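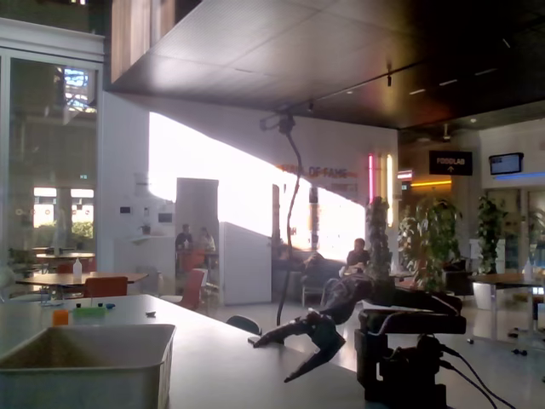
Figure 1. Pale work surface with a white open-top bin.

9 min read

4.2 Containers and the return of small items

The survey covered 15 shared workrooms in Ridetton and Doltholm. All of them lend small items, such as clamps, tape measures, scissors and drill bits, and all of them ask users to put those items back before leaving. Over the study period, 666 returns were logged by the staff on duty. Each entry recorded the item, the room and the kind of container in which the item was left.

Of these returns, 68 percent went to the correct container. Rooms that used open bins did better than rooms that used lidded boxes, even where the boxes carried clear labels. Interviews pointed to the lid itself as an obstacle. Several users said that they set an item down on top of a closed box and meant to come back to it – a habit that staff in both towns described in nearly the same words. Drawers fell between the two, although only two rooms used them and the result should be read with care.
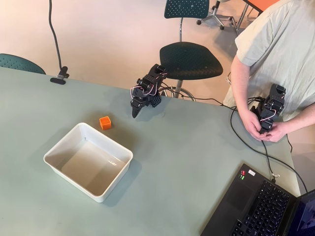 Where a container stands on a work surface also affected returns. Users in the Doltholm rooms tended to leave items beside a container when its rim was high or when it stood behind other equipment. Shallow containers placed within arm's reach were used more often and were easier for staff to check at closing. A plain rectangular tub like the white one in Figure 2, with sloped inner walls and rounded corners, leaves few places for a small part to go unseen. An object as small as the orange cube set down near its rim would still need a second, smaller tray if it were to be stored with larger tools. Khattak makes a similar point in the earlier Mirkamholm report, which dealt only with sewing rooms.

Color coding had a weaker effect than expected. Three rooms changed their bins from white to colored plastic in September, and the share of correct returns in those rooms did not move in a consistent direction. Section 4.3 takes up the wording of labels.

Comments

M. Delaunay: Were the drawers counted as lidded or as open? The table in 4.1 seems to group them with the boxes.

rtn_workshop: We took the lids off last year and returns got better, but so did the dust.

Monique Delaunay: Thank you, I have now found the note under the table.

Related items
Label wording in shared workrooms
Sewing rooms and small parts: the Mirkamholm report
Closing checks in lending rooms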